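Brutow Canvas Tote with Rope Handles
Item 513 – Kornon Household Supply

The Brutow tote is supplied to schools, pantries and training kitchens for carrying groceries and light equipment. The body is off-white canvas with a printed side panel. The braided rope handles are knotted at the attachment points and may be retied by the user. Each tote is inspected before shipment and packed flat, 39 to a carton.

Imitation fruit and the mesh basket are listed separately under the Calasent range.
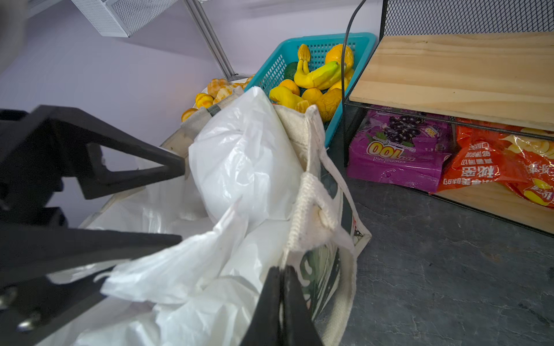 May the tote be machine washed?
Hand washing in cold water is advised – the printed panel fades in a machine.

Orders of 71 cartons or more require written confirmation.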